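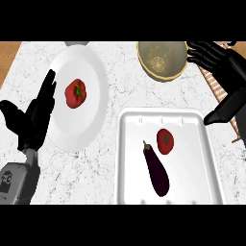
*Sim kitchen, tomato on the plate, the other tomato and the eggplant still in the tray.*

October, late

Lost most of the day to the right arm. The fault is a stall: the arm gets a target, starts to move, then holds position and reports that it has arrived. No error in the log, no red flag in the viewer. The episode keeps running until the timer closes it, and the run gets saved as a normal finish. That last part bothers me more than the stall.

I set up a batch of 400 before breakfast and looked at the results at lunch. 40 of them had the stall. I'd have missed it if run 2281 hadn't come out with a file twice the usual size, which made me open it. The left arm was fine in every one I replayed.

Albane thought it was the contact settings, so we turned friction down and ran the bad seeds again. Same stalls, same steps. Then she wanted to try the older solver and that made it worse – the fingers jittered and one tomato went through the counter. Put it back.

Shota Ishida called at 4 from the Kulberg office. He asked whether the arrival check was reading the commanded position or the measured one. I said measured. I went and looked and it was commanded, on the right side only. Somebody copied the block across during the Wirkbridge merge and changed one name too few. It was probably me.

So the false arrival is explained. The stall itself is not. My guess is the elbow limit, but I haven't proved it.

I've told Trenotico not to load the October build on the real arms. They weren't pleased. An arm that says it's done when it isn't is no good next to people, and I wrote that in the notice in those words.

Tomorrow: fix the check, add a test that compares both sides, rerun the 40. Also pull the bad runs out of the training set before anyone uses them. Ate dinner at the desk – soup again. Need to call Grigaitė back about the lab keys.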